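冰箱先动手，厨房收拾记（上）

打印本文 | 用电子邮件发送

三月一到我就坐不住。去年也是这样，窗户一开，风里带一点海的咸味，我就开始拉抽屉、翻柜子，把东西一样一样往外掏。Skistness的冬天太长了，长到人会习惯家里的任何一种乱法，靠垫堆在哪儿都觉得顺眼，杯子放在哪儿都觉得它本来就住那儿。然后忽然有一天早上，太阳斜着照进厨房，照在冰箱门上，我端着粥站在那里，心想：哎呀，这是谁家？

所以今年我决定从厨房开始收，而且从冰箱开始。往年我都是先收衣柜，收到一半就去试衣服了，试完一下午就没了（去年试出来一条五年没穿的裙子，居然还能扣上，高兴得晚饭多吃了一碗）。厨房没有衣服可试，顶多试吃，试吃也算是清库存嘛！

我跟Beathag Lindsay说了这个计划，她回了我一长串感叹号，第二句是：“先把台面上不是厨房的东西拿走，别的先别碰。”她之前在Naltton住的时候厨房比我的还小，转身都得侧着，可是什么时候去都清清爽爽的，切菜的地方永远是空出来的。我那时候就问过她有什么秘诀，她说没有，就是睡前走一圈。我当时不信，现在信了一半。

先交代一下起点吧，不然后面说得再热闹也没个对照。

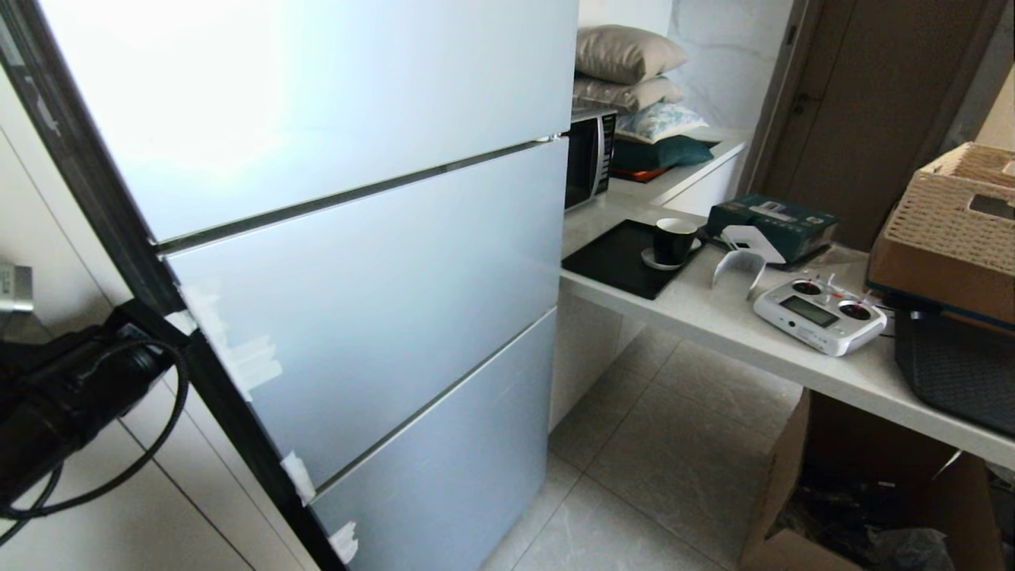 冰箱和它旁边的台面，靠垫还摞在微波炉上。

我就喜欢这种高高大大的冰箱，上面一扇大门，中间一层抽屉，下面再一层抽屉，颜色是很淡的蓝银色，白天看和晚上看不是一个颜色。它是这个厨房里我最喜欢的东西，也是我擦得最少的东西，真是惭愧。门板左边沾着那几块白的，远看像石灰点子，近看毛毛糙糙，看了一个冬天我都看出感情来了。

靠垫的事说来话长。客厅换季要洗沙发套，我把靠垫抱起来，满屋子找一个干净、平整、又不挡路的地方，抱着走了一圈，最后就放在微波炉上头了。灰褐色的在最上面，底下是浅灰的，再底下是白底蓝花纹的，深青色那个垫底。搭配起来其实很好看，我每次进厨房都要夸它们一句。但是好看归好看，微波炉要透气，上面压这么一摞软东西绝对不行，要用的时候还得先搬家，热一杯牛奶搬一次，再热一次再搬一次，我有两天干脆喝凉的。

所以第一步很明确，靠垫回沙发。我把它们一个个拍松，拿到窗口抖了抖，再放回去。蓝花纹那个我私心放在最中间。就这么一个动作，厨房台面立刻大了一圈，真的，我站在那儿来回看了好几遍，又把手掌摊在白色的石纹台面上摸了摸，凉凉的，滑滑的，舒服极了。

接着是冰箱门上的白印子。我试了好几种办法，按顺序写在下面，免得明年又忘。

先用的温水加一点洗洁精，拿旧毛巾浸透了，拧到不滴水，敷在上面。要有耐心，敷着的时候可以去干别的，我去把茶壶洗了。敷过之后有些地方一搓就卷起来了，搓成小小的条，很解压，跟撕晒伤的皮似的（对不起，正在吃饭的朋友）。

剩下比较顽固的，我用了食用油。在棉片上倒一点点，贴上去，过一会儿用指腹打圈。油要少，多了会往下淌，淌进抽屉上沿的凹槽里就麻烦了，那种凹槽特别会藏东西。我就淌了一次，拿棉签掏了半天，掏出来的灰可以单独写一篇。

最后还有一点淡淡的影子，我用旧的会员卡斜着轻轻推，推的方向始终朝一边，别来回刮。千万别用钢丝球，也别用刀片！Evander Tennant以前租房的时候用刀片刮过一次炉子边，刮出一道亮线来，退房那天他站在那道线前面跟房东聊了很久的天气。

擦完之后再用清水走一遍，最后拿干布收一下水痕。我特别推荐从上往下、一块门板一块门板地收，手腕轻一点，收完退后两步从侧面看，哪里有水印一眼就知道。我退后的时候撞到了椅子，不过心情好，不疼。

门面干净了，才轮到里面。其实我本来想当天只做外面的，但是手已经热了，停不下来，就把上面的大门拉开，开始往外搬。

搬之前我先在台面上铺了一条大毛巾，瓶瓶罐罐放上去不会磕。我的做法是一层一层来，搬空一层，擦一层，放回一层，再搬下一层。以前我一口气全搬出来过，搬完人就崩溃了，满桌子都是酱，冷冻的东西在那边慢慢化，心里急得要命。一层一层来就从容多了，中间还能喝口水，接个电话。

第一层全是酱。豆瓣酱两瓶，都开过；芝麻酱一瓶，油和酱分得清清楚楚，像一个地质剖面；还有一罐腌柠檬，是我自己做的，当时豪情万丈，后来一次也没想起来吃。我打开闻了闻，香得不得了！晚上切碎了拌在热米饭里，加一点点酱油和橄榄油，Beathag后来吃了三勺就问我还有没有。所以你看，收冰箱是能收出一道菜来的。

第二层是各种“剩一点点”。剩一点点的奶酪，剩一点点的豆腐乳，半个洋葱，半根黄瓜，半盒嫩豆腐。我给它们找了一个扁的盒子，专门装半截子，放在一打开门就能看见的高度。做饭之前先看这个盒子，盒子里有什么，今天就先用什么。这个办法是我从Beathag那里学的，她管那个盒子叫候车室，我觉得叫得真好，我也叫它候车室了。

第三层是蛋和奶，没什么可说的，擦干净放回去就是。倒是门上的搁架比较脏，每个瓶底都有一个圈。我把搁架整个拆下来放水槽里泡，拆的时候要往上托一下再往外拿，硬拽会卡住。泡好以后晾干再装，湿着装回去会有味道。

然后是中间那层抽屉，我家拿来放蔬菜。抽屉底下垫的厨房纸早就该换了，芹菜叶子粘在上面，变成了很薄很脆的一片，对着光看居然有点漂亮，像书签。我换了干净的纸，带泥的和不带泥的分开放，叶子菜竖着站。竖着站这一点我想大声说一遍，叶子菜一定要竖着站！躺着的菠菜两天就蔫了，站着的能多挺好些天，而且拉开抽屉一排绿油油的，跟开了个小菜园一样。

最下面那层冷冻我拖到晚上才做。那里头有一袋饺子，皮上写着字，是我自己的字，写的是“好吃的”。什么馅没写。我煮了四个，是韭菜鸡蛋的，确实好吃。所以现在我养成了一个新习惯，贴标签的时候写清楚馅和月份，不写评价。（好吧，我还是会在旁边画一颗星。）

说到标签，我要夸一下Drurkano那家小文具店。店在往Dow那条路拐弯的地方，门面很窄，里面什么纸都有，我在那儿买了一卷能写字、撕下来不留底的纸胶带，米白色的，写铅笔和圆珠笔都行。我现在冰箱里每个盒子上都有一小条，盒子洗的时候一揭就走。吃过冰箱门上白印子的亏，我对“不留底”这三个字特别敏感，买之前在店里的玻璃柜台上当场试了，店主看着我贴了揭、揭了贴，很耐心。

冰箱这一头告一段落，我就顺着柜子继续往下走了。

这个家的柜子我是真喜欢，平平的门板，没有拉手，一整片奶白过去，眼睛一点负担都没有。第一次来看房的时候我就是被它迷住的，站在那儿用手摸缝，心里已经在摆碗了。没有拉手的好处是走路不会挂到衣服口袋（以前那个家，我的围裙带子被拉手挂住过无数次，有一次连人带碗往后一仰），坏处嘛，就是指印。做饭的人手上总有点油，开门又只能扶着门边，日子一长，门边就会有一溜暗暗的印子，侧着光才看得见。

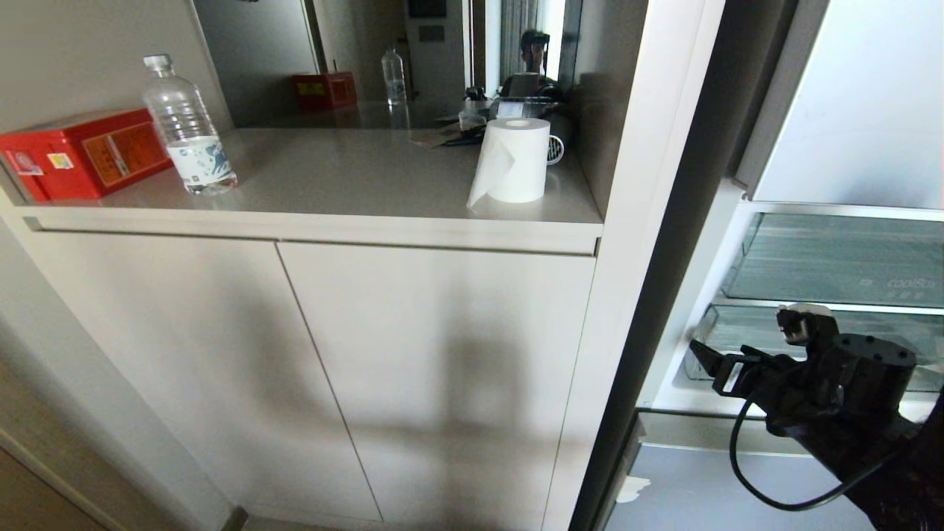
擦这种门板，我的心得是布要软，水要少。微湿的超细纤维布，沾一丁点中性的清洁剂，从门的上沿往下走，走到底，翻一面布，再从上沿往下走。门和门之间的那条缝我用一根筷子裹着布尖去划，划一下，布上一条灰线，再划一下，灰线就淡了，成就感满满。台面下面那道横着的细缝也别放过，面包屑、茶叶末、不知道哪年的一粒芝麻，全都喜欢往那里钻。

柜门底下靠近地板的地方最容易忘。我平时站着看是干净的，蹲下来一看，哦哟。拖地的时候水会溅上去，干了就是一层小点点。我索性坐在地上擦，坐着擦比蹲着擦舒服太多了，膝盖也不疼，还可以放音乐。我那天听的是一张很老的钢琴碟，听完正好擦到墙角。

里面的东西也趁机理了一遍。我把柜子里的碗全拿出来，发现同样的小碟子有好多好多，全是买调料送的，或者是哪次请客嫌不够补的，每次补的花色还不一样。我本来想丢掉一些，后来想了想，把花色最不搭的那几个挑出来放在窗台上种薄荷和小葱，剩下的叠在一起，中间夹一张厨房纸，拿的时候不会叮叮当当。薄荷已经冒头了，我每天早上都要去跟它打招呼。

台面我一向主张少放。可是我也不是那种一件都不许放的人，生活用的东西总得有个落脚的地方。喝的水、纸、一个常用的盒子，手一伸就够得着，我觉得这样很好，台面太空了反而像样板间，冷冷清清的。我的标准是一只手能扫过去：擦台面的时候，左手把东西往旁边一拢，右手抹布就过去了，抹完再拢回来。如果要搬好几趟才能擦，那就说明太多了，得减。

镜子要单独说一说。我以前觉得镜子就是出门前照脸用的，住到有大镜子的地方才知道，它能把光整个翻一倍！下午窗帘边上透进来的那点亮，经过它一转，台面这边就也亮了，连柜门都跟着柔和起来。当然了，乱也会翻一倍，台面上放一样东西，镜子里就还有一样。所以我现在对镜子前面那段台面格外上心，收拾一份，得两份的清爽，多划算。

擦镜子我用的是最土的办法，旧报纸揉软了，蘸一点兑了水的白醋，先横着擦，再竖着擦。横竖都走一遍的好处是，如果有水痕，看方向就知道是哪一遍留下的。醋味过一会儿就散了，开窗散得更快。还有，喷水别直接往镜面上喷，尤其是下沿，水顺着流进镜子后面，边上会慢慢发黑，我在Naltton的老房子里见过，黑边一圈一圈的，怎么擦也擦不回来。把水喷在布上或者报纸上再擦，就没有这个烦恼。

中间Evander过来了一趟，说是来还我的蛋糕模子，一进门就被我塞了一块抹布。他其实挺会干活的，就是爱聊，擦一下聊三句。他跟我讲他最近在拼一幅2,000片的拼图，全是海，蓝的、灰的、更灰的，拼到现在餐桌不能用，一家人在茶几上吃饭。我说那你还来管我的厨房？他说正因为家里没有桌子可以擦了。我们俩笑得不行，后来一起把吃剩的半盒嫩豆腐、半根黄瓜做成了凉拌，加了腌柠檬，又是腌柠檬，它真的是这次收拾的大功臣。

他走之前提醒了我一件事，我觉得特别有用，就是冰箱的密封条。

密封条就是门边那一圈软软的胶条，平时谁会去看它呢，可是只要它夹了脏东西，门就关不严，冷气偷偷往外跑，里头还容易结霜。检查的办法很简单，拿一张纸条夹在门缝里，关上门，轻轻往外抽，有阻力就是好的，一抽就出来就说明那一段松了。沿着门边换几个位置都试一试，最多五分钟。我试了一圈，下角那里有点松，扒开一看，褶子里嵌着面包渣，还有一点干掉的果酱，难怪！

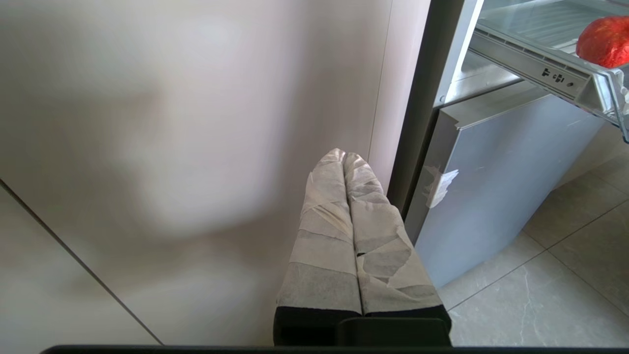 清密封条用旧牙刷最好，毛已经软掉的那种，蘸温的小苏打水，顺着褶子的方向刷，别横着硬来。胶条里面一层一层的，要用手指轻轻撑开，刷一段，用干布吸一段，再往下走。角落的地方刷毛够不着，我拿棉签补。刷好以后让门敞一小会儿，等胶条干透了再关，不然会粘。如果胶条有点变形，可以用热毛巾敷一敷，再用手捏回原来的形状，我那个下角就是这么救回来的，再拿纸条一试，嗯！紧紧的。

顺便也把冰箱和旁边柜板之间那条窄缝清了。这种缝是灰的天堂，拖把进不去，吸尘器的扁嘴也差一点。我的工具是一把长尺子，外面套一只洗干净的旧丝袜，伸进去慢慢左右扫。丝袜有静电，灰会自己粘上来，抽出来的时候最好屏住呼吸，我没屏住，打了好多个喷嚏。还扫出来一枚磁贴，小鱼形状的，我找了它一整个秋天，还怀疑过Beathag（对不起Beathag）。

挨着冰箱的那面柜板，平时最容易被当成墙，从来不擦。其实开关冰箱门的时候，手常常会扶一下，肩膀也会蹭一下，所以它跟别的柜门一样要擦。我是白天擦了一遍，晚上开灯又看了一遍，灯光从侧面打过来，漏掉的地方清清楚楚，又补了几下。以后我大概会习惯在傍晚做最后一遍检查，那个时候窗外还有一点光，屋里的灯也开了，两边的光一夹，什么都藏不住。

到这里，第一天就差不多了。我煮了一大壶麦茶，把所有的抹布洗干净晾在阳台，站在厨房门口看了好久。冰箱门亮亮的，微波炉上面终于什么也没有，我热了一杯牛奶，热完又热了一杯，就因为不用搬靠垫了，实在太痛快了。

再说说花费，有人在上一篇底下问过。这次几乎没有花钱，就买了纸胶带和一包棉签，白醋、小苏打、食用油都是家里现成的。旧毛巾、旧牙刷、旧丝袜、旧报纸，平时觉得占地方，收拾起来一个都舍不得少。我专门拿了个布袋把它们装在一起，挂在水槽下面的柜门里侧，下次要用一拎就走。

还有几件零碎的，想到哪儿写到哪儿。

收冰箱尽量挑要去买菜的前一天，里面东西最少，搬起来轻松，第二天买回来的菜直接住新房。我这次正好反过来，头一天刚买完，塞得满满当当，搬得我胳膊酸了两天。

鸡蛋别放在门上，门开开关关的，晃。我以前都放门上，觉得那个凹槽就是给鸡蛋设计的，现在挪到里面去了。

咖啡渣晒干了装在小碗里放冰箱角落，味道会好很多。要真的晒干，我第一次没干透，长了毛，一打开冰箱以为养了个宠物。

杯子用完放回托盘上。我特别喜欢黑色的托盘，配一只黑杯子、一只白碟子，往台面上随手一搁就像咖啡馆。不过黑托盘显灰，得勤擦，我现在擦台面的时候顺手就带它一下。

抹布分颜色，台面一块，柜门一块，地上一块，千万别混。Beathag是在抹布角上缝不同颜色的线，我没有那个手艺，我剪角，剪一个角的擦台面，剪两个角的擦柜门，不剪的擦地。土是土了点，晚上灯暗也摸得出来。

最后是睡前那一圈。我现在每天刷牙之前在厨房走一遍，看见杯子收杯子，看见袋子收袋子，走到冰箱跟前摸一把门，没有沾手就关灯。坚持到今天第四天了，Beathag知道以后又给我发了一长串感叹号，我截了图，准备打出来用那枚小鱼磁贴贴着。

下半篇写水槽底下和调料，那里比冰箱可怕多了，我刚才打开柜门看了一眼，又轻轻关上了。腌柠檬的做法也会写，好几个朋友在催，我今天就去买柠檬，要皮厚一点的那种。

打印本文 | 用电子邮件发送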